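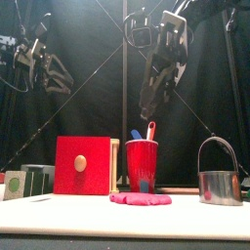 Could we please stop rebooting the mail server during lunch, asked Shetty before I'd even found the page I was supposed to be taking notes on. So that went to the top of the list, and we moved the reboot window to 2 in the morning. No objections, unless you count some groaning from whoever has the pager.

Minutes of the infrastructure group, Sep 28, 2018. I'm typing these up from my own scribbles, so if I got something wrong, fix it on the wiki and leave a note saying what you changed.

Old business

Last month's minutes were approved with one correction (I'd written that the backup server was retired, and it's still very much running).

Cunow migration. We have 139 accounts left to move off the old login server. I said last time this would be done by now and it isn't, sorry! Most of the leftovers are shared mailboxes that several people read, and you can't just flip them over without warning everybody first. I'm going to send the warnings in batches of 10 and see how many angry replies I get. If the first batch goes okay we'll speed up. Target is still December.

Backups. The nightly job finished every night this month, but we did a test restore of the wiki and it came back without any of the attachments. Kind of a big deal. The attachments folder got moved in the spring and the backup config never heard about it. I fixed the path during the meeting, and we agreed to do a test restore every month from now on, with a different service each time. Ticket tracker is next. 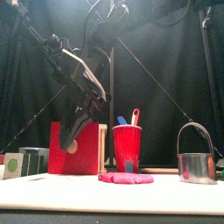 After that we got into disk space, and this one ran long. The file server Flikthorpe is down to 40 gigs free, and a good chunk of what's on there is old log files that we compress and then never look at again. I wanted to delete anything older than a year. There was pushback, partly from people who've needed an old log at a bad moment (fair enough), so we settled on copying them to the archive box first and deleting them once the copy checks out. I'll write the script, somebody else has to read it before it runs.

New business

Monitoring. Jerport keeps sending alerts for machines we shut off ages ago, and I think we've all started ignoring its emails, me included. We're going to clear out the dead hosts and then turn the paging back on for disk and mail only. Web stays email-only for now.

Passwords. The root password list needs to be redone. It's overdue and we all know it. We talked about which password manager to use and got nowhere, so please put your pick on the wiki page before next time and we'll vote.

To do
Me: account warnings, log copy script, fix the wiki backup docs
Shetty: new reboot window, clean up the host list
Still needs an owner: test restore of the ticket tracker

Next meeting is same room, same time next month. Bring your own coffee, the machine on our floor is still broken.

3 comments | 2 shares
Contact the infrastructure group | © 2018 | Back to top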